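How to test a chore before you hand it to a robot

Updated Wednesday, November 6, 2024

Quick one, been meaning to write this up since August. People keep asking if machines can do housework yet. Short answer: some of it, slowly. Longer answer: depends how you set up the test. So, the steps.

Step 1. Pick one chore. Not "clean the kitchen". More like "pick up the cloth, put it down on the table". One object, one place to end up.

Step 2. Do it yourself with a gripper in your hand. Two fingers, no wrist tricks. If you can't, the arm probly can't either.

Step 3. Cloth first. It's the hard one. Folds, sags, hides its own corners.
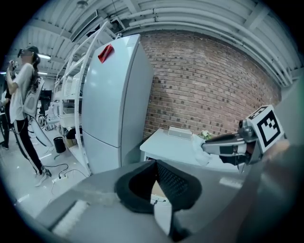 Cloth in the gripper, by the table edge.

Pinch near a corner, lift straight up, wait for it to stop swinging. Then move. Our arm at Ukley managed 56 good placements out of 80. Sounds fine till you picture that as laundry.

Step 4. Now something with a door. Small compartment, small thing inside. Open it all the way before reaching in, a half open door will catch the fingers every time. Keep the wrist level. Close slow. Pull back the same way you went in.

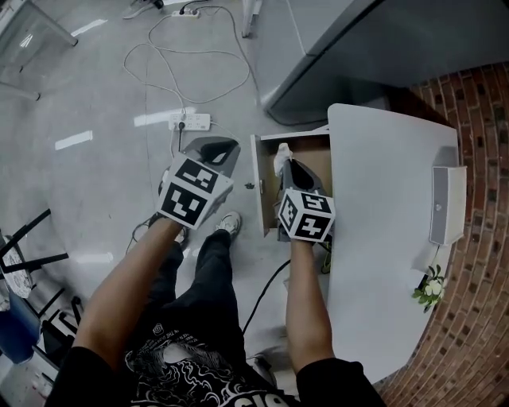 Mwanaisha Lema wrote in to say the door part is where her setup at Birnholm gives up. Grabbing is fine, she says, but the arm bumps the door shut on the way out and then just sits there. She'd still trust it with shelf restocking before anything at home.

Same here, more or less. Try adding a pause after the pull, then re-check the door position. Helped us a lot.

Step 5. Score it. Done, half done, failed. No "almost". Write down the time too. Ours took roughly 770 seconds for a drawer tidy I can do in one minute flat.

Step 6. Repeat with the object moved 2 inches. This is were most demos fall over.

If it passes step 6, try a different room. The Minja notes cover lighting, will add the link when I find it.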